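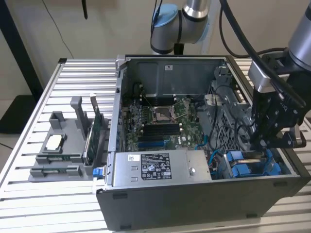
Home Articles Issues About
3 min read

3.2 Workstation layout

Each desktop tower was laid on its side with the side panel off, and removed parts were kept in a printed fixture to the left of the case (Figure 2). The Pullau site processed 282 towers in this way, 80 of them in March. Staff were asked to place every part in its own position in the fixture — loose storage was not permitted.

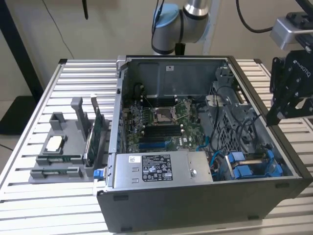

Figure 2. Open tower with the CPU socket empty and its retention frame raised; the CPU, expansion card and two memory modules are in the fixture.

The power supply was left in the case at this stage. Drive carriers were recorded separately and are treated in Section 3.3.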